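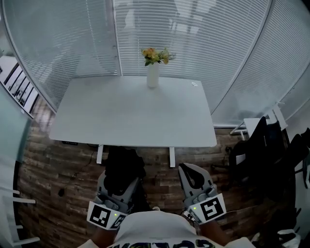 How often should I change the water in a vase of cut flowers?

Every two days is a good habit, and every day once the heating is on. Tip the old water out, rinse the vase, and give each stem a fresh slanted snip before it goes back in. It takes a minute and the difference is lovely to see!

Which flowers suit a tall, narrow vase?

Small bunches with thin stems. We adore yellow and orange together on a plain white table — it cheers up a workroom like nothing else. Four or five stems with a bit of their own greenery is plenty. Big heavy heads tend to tip a slim vase over.

Where on the desk should the vase go?

At the back, in the middle, if you have the depth for it. You still get to look at it all day and your elbows stay well clear. Keep it away from the side where your plugs and leads are.

I have a power strip fixed under my table. Can I still have flowers?

You can, and lots of us do. Fill the vase at the sink, dry the outside, and stop a good way below the rim. If you do have a spill, switch off at the wall before you start mopping.

Will a window behind the table harm the flowers?

Strong sun shortens their life, so blinds are a real friend. Tilt the slats so the light comes in soft. In January ours stay wide open, and the Jindlow bunches (our small winter ones) seem very happy with that.

How do I clean the inside of a slender vase?

Warm water, a drop of washing-up liquid and a bottle brush. For a cloudy ring, add a spoonful of bicarbonate of soda and leave it for 10 minutes. The Judora vase has a narrow neck, so do buy the thinner brush.

How long will a bunch last?

Around 10 days for most mixed bunches, less in a hot room. Take out anything that droops and let the rest carry on — a bunch of three can be just as pretty.

Do you sell the blinds and tables too?

No, only vases and flowers. We'd love to see where you put yours, though!

Page last updated 12 Apr 2026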